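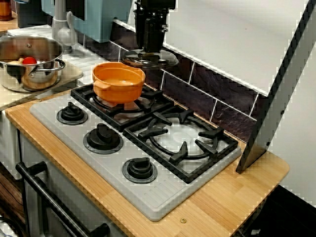
A gripper holds a clear lid over an orange pot on a play kitchen stove.

Home | Features | Robotics | Reviews | Subscribe

FILED UNDER: Machines at Home

Can It Put the Lid On?

Ask Hjalti Sveinbjörnsson when a robot will cook his dinner and he changes the subject to lids. He runs kitchen trials at Juvolari, and lids have taken up most of his time since March.

"You hold it level, you line it up, you let go," he says. "My daughter could do it at 2. We needed 226 tries before I stopped wincing."

A clear lid is hard for a machine to see. Its rim throws reflections, and the software may put the edge in the wrong place. The pot can slide if the lid comes down crooked.

Toy kitchens are cheap and nothing on them burns — Juvolari does nearly all its early work on them. Gunhild Þrastardóttir, who tests the same software at Norðdahl, a catering firm, is less patient. Her cooks cover almost 200 pans in a shift, with steam in the way.

"I'd take a robot that did 50 and never dropped one," she says. "I can't buy that yet."

Sveinbjörnsson doesn't argue. He expects to move to a real stove next, with the burners off.

14 comments | 61 shares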